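4.2 Tabletop kit under review

The Dollach kit was tested with the supplied play kitchen set, laid out on a white table with the arm at the right (Figure 2).

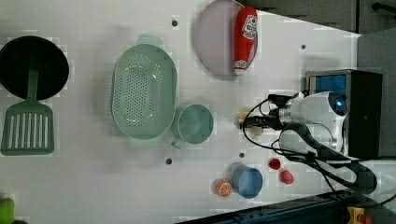

4.3 Grip on soft items

Soft toy food is listed by the maker as supported. We ran 200 trials at the default jaw force – 14 ended in a drop. The wrist view shows the peeled banana held low on its body, between the two black jaws. 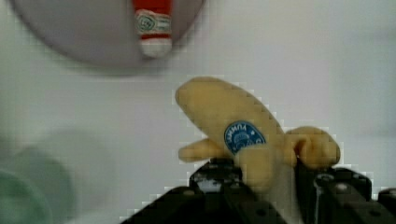
Magdolna Kiss

Colour settings were left at the factory values for all trials.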